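Vollow Shared Calendar for Teams: Frequently Asked Questions

Welcome! If you've just been handed the keys to your team's Vollow calendar, or you've had them for ages and something has started acting strangely, you're in the right place. Yichen Du looks after this page and adds to it whenever the same question lands in the help inbox more than a couple of times, so the order is a bit of a jumble. The search box at the top of the site covers this page too.

Do I need to be an administrator to set up a shared calendar?

To create one, yes. To use one, no. An administrator makes the calendar, picks which groups can see it, and then anyone in those groups will find it in their left-hand menu the next time they sign in. If you'd like somebody else to take over the day-to-day work, open Sharing and give them the Editor role. Editors can add, move and delete events, but they can't change who has access or remove the calendar itself.

How many people can share one calendar?

The Basic plan covers up to 25 people per calendar. On the Team plan there's no set limit, and the busiest calendar we look after has 1,681 people on it — it does take a moment to load first thing in the morning, but it gets there. If yours is that large, we'd gently suggest splitting it up by department and letting people turn on only the ones they need.

Does it work on my computer?

Very likely! Vollow runs in the browser, so there's nothing to install, and any current laptop or desktop should be fine. We test on the latest two versions of the major browsers. Older ones will often work too, though the drag-and-drop editing can be jumpy.
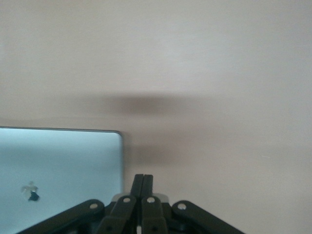

A closed laptop, seen from the lid side.

Why can't my colleagues see the event I just added?

Nine times out of ten the event has been saved to your personal calendar. Open it, look at the Calendar line just under the title, and choose the shared one from the list. Save, and it should show up for everyone within a minute or so. If the right calendar is already chosen, check whether the event is marked Private. Private events show up for other people as a plain gray "Busy" block, with no title and no notes, and we get a lot of puzzled messages about those gray blocks.

Can I bring in events from Tallow?

You can, and it's less trouble than it used to be. In Tallow, export your calendar as an ICS file. Then in Vollow go to Settings, Import, and choose the file. Repeating events come across properly now, including the ones with skipped dates, which used to be a real headache before the October update. Attachments don't come across, I'm afraid, so please save those separately before you close your old account.

The import stopped partway through. What happened?

There's a limit of 468 events in a single file. When event number 469 comes along, the import stops and you'll see a yellow notice with the title of the last event that was saved. Export the rest as a second file with a later start date and import that one the same way. Anything that appears in both files is matched up, so you won't end up with doubles.

My times are all off by an hour. Help!

Take a look at the time zone in your own profile first, and then at the one on the calendar. They're two separate settings (we know, we know) and the profile one wins on your screen. 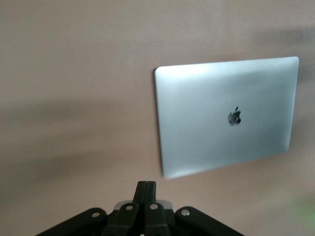
Your profile settings follow you to any laptop you sign in on.

Can I show the calendar on our own website?

Yes. Under Sharing, turn on Public View and copy the embed code. If your site uses the Väisänen or Zirov page builder, paste the code into a plain HTML block, as the text block tends to strip it out.

I deleted a calendar by mistake. Is it gone?

Deleted calendars sit in the Trash for 30 days, and an administrator can bring one back with all its events and sharing settings. After that we can't recover it, so do write to us quickly if you can't find it there.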